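August, bench notes, Cold War radio project

Started on the second lot of Veltine reel tapes this morning. These are the interviews with people who left Hungary in late 1956 and spent the winter in camps in Austria. Lingyun has the list at 208 tapes. We have 164 on the shelf. The rest may still be at Welbridge, so Sevim is going to call them again.

Tapes 1 to 27 play fine. Speed drifts a little on the older ones, worst in the last few minutes of each side. I left the pitch alone on the master copies and put a corrected version in the listening folder. Don't mix the two up, the file names differ only by the last letter.

Tape 93 is labeled "border crossing, Andau" but the man talks mostly about the factory council he sat on in Győr. He says they voted to keep the strike going after the Soviet tanks came back in November. Fadime thinks two tapes got swapped in their cases. Check against 94 before changing the catalog.

Disagreement with Muammer over the word "refugee" in the subject field. The earlier cataloger used "escapee" all the way through, the word on the forms of the time. I would keep it in the original title and use ours in the subject line. Left it open until Mereana has read the draft.

Supplies: leader tape nearly gone, splicing blocks OK. Fulel quoted for archival cases but the inside depth is wrong for 7 inch reels with the paper notes folded in. Asked them for the deeper size.
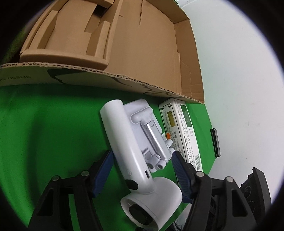

Open cardboard box with the folded insert, on the green surface.

Still to do: clean heads before tape 28, scan the Tokgöz letters (both sides, there is pencil on the backs), send Sevim the numbers of the missing tapes.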